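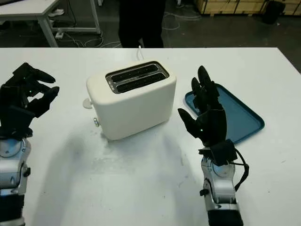 The cream toaster on the white table, with the blue tray beside it.

Marisol Pruitt did not believe in the toaster. She had told her sister-in-law so on the phone, and she told her again in the kitchen, with her coat still buttoned.

"It's a toaster," Tamsin said. "What is there to believe in?"

"You said it was the one from Sosa Street."

"It is the one from Sosa Street."

Marisol walked to the end of the table and bent down until her nose was nearly level with the slots. She remembered the toaster on Sosa Street very well. She had eaten out of it every morning until she was fourteen, and it had been yellow. Not bright yellow, she would grant that. Butter yellow. This was the color of the inside of a cupboard.

"They fade," Tamsin said.

"Things fade in the sun. Mother kept it under a cloth."

"Then it was always this color and you've got it wrong."

That was the Van Dusen approach to most questions. Marisol had married out of the name as fast as she could, and her brother had turned around and handed it to Tamsin, who wore it better than any of them. Marisol unbuttoned the coat but kept it on. She pushed the little white lever down with one finger. It stuck a moment and then went, and she didn't care for how familiar that was.

"Where did he find it?"

"In the garage, behind the paint. In a box that said Plustis on the side."

"What's Plustis?"

"I have no idea. It was a box."

"So it could be anybody's. Mother never bought anything called Plustis in her life."

Tamsin took the bread out of the drawer and didn't answer. She had set the blue tray out beside the toaster, tilted toward the chair Marisol usually took, and Marisol noticed this and decided not to be softened by it. The tray was certainly not from Sosa Street. The tray was from a store.

"I only want to know what I'm being asked to agree to," she said. "If I say yes, it's Mother's, then what? Then Peter keeps it, because it was in his garage, and I've signed off on it."

"Peter wants you to have it."

"Why?"

"Because you're the one who talks about the toast."

Did she? She supposed she had mentioned it. It was the only thing their mother made that came out the same way twice. Everything else depended on her mood, and you could tell by the soup how the rest of the evening would go. But the toast was dark at one corner and pale everywhere else, every slice, and the four of them used to trade for the corners.

She turned the small silver knob down by the base. It moved, which proved nothing. A knob was supposed to move.

"Put a slice in, then," she said.

"You do it."

Marisol picked the heel, from habit, and put it back and took a proper slice. She dropped it in the near slot and pressed the lever again, and this time she held it a second longer than she needed to. The thing began to tick. She had forgotten the ticking, or else plenty of toasters ticked. The one she had at home was a Tresteck and made no sound at all until it threw the bread at you.

"Anyone could have a toaster that ticks," she said.

"Yes."

"I'm just saying."

"I know you are. Do you want butter?"

"I want to see it first."

They waited. Tamsin wiped at a scuff on the tabletop with her thumb and it stayed where it was. A smell came up, a bit of dust and then bread, and Marisol found that she had sat down in the chair.

When the slice came up she took it by the crust and laid it on the blue tray. It was pale. She turned it a little toward the window. It was pale all the way across, and at the top left it was brown, nearly black, in a patch you could have covered with a postage stamp.

Tamsin leaned over to look. "Well?"

"It was on the right," Marisol said. "On Sosa Street it was always on the right."

"You could have put the bread in the other way around."

Marisol looked at the toast for some time. Then she broke off the corner and ate it, and held her hand out for the bag.

"Give me another one," she said. "I'll turn it."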